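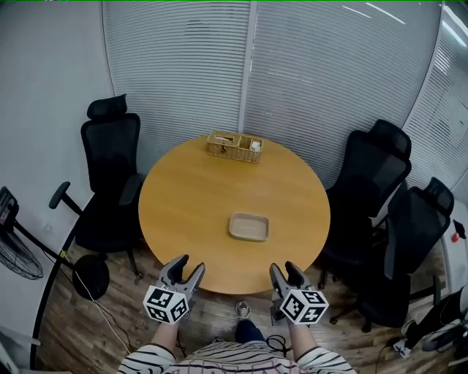

Helar Tabletop Set: Read Me

Helar is a set of short recordings of table clearing and table setting in a shared break room. Each recording covers one small job at a table, such as moving a tray, refilling a basket or putting napkins back in their place. The set holds 1,694 recordings. Pei-shan Fang planned the jobs and Chun-hung Cheng keeps the files and the notes.

The table

The main table is round, with a wooden top in a honey yellow. Black mesh office chairs with headrests stand near it. They get pushed in and pulled out over the day, so their places differ from one session to the next. The floor has a brown wood grain.

The things on it

Wicker basket: rectangular, light tan, woven, divided into compartments. Napkins or tissues go in one compartment and small items in the others. The contents change between sessions.

Tray: shallow, pale beige, rectangular, with rounded corners and a raised rim. Many jobs begin with the tray empty near the middle of the table.

Other items are listed in items.txt under the name used in the labels. "Tray" always means the beige one. The basket is one item in the labels, whatever it has in it.

Jobs

There are 7 job types. The two most common are "load tray" and "restock basket." A job ends when the last item is let go, and anything after that is trimmed. Sessions run for 30 minutes with a break in between.

Files

Each session has its own folder, with the recordings, a label file and a plain text note on how the table was laid at the start. Folder names begin with the room name, Plurnia or Vasseur.

Known problems

Version 2 fixed the labels for folded napkins, which had been split between "cloth" and "paper." A few January sessions still have the old labels. Late afternoon sessions in Vasseur are darker than the rest. Send corrections to Chun-hung Cheng with the folder name and the recording number.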